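Teal bench top, keep it or paint over?
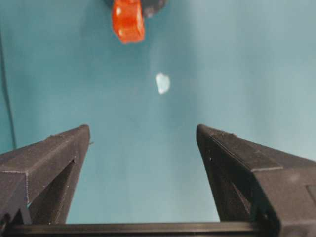 Photo: Culedell

Culedell
Smooth teal, the whole top. I like it but my partner wants it grey before February. Any colour is fine with me if it wipes clean.

Heremitz
Keep it. Small screws show up well on teal. I paid $300 to have mine redone in grey and lose them constantly.

Iwasaki
Disagree. Strong colours tire my eyes after 10 minutes. Go grey, two thin coats.

Culedell
Two coats over gloss? Wouldn't it peel?

Iwasaki
Sand it first.

Heremitz
Or put a mat down and leave the paint alone.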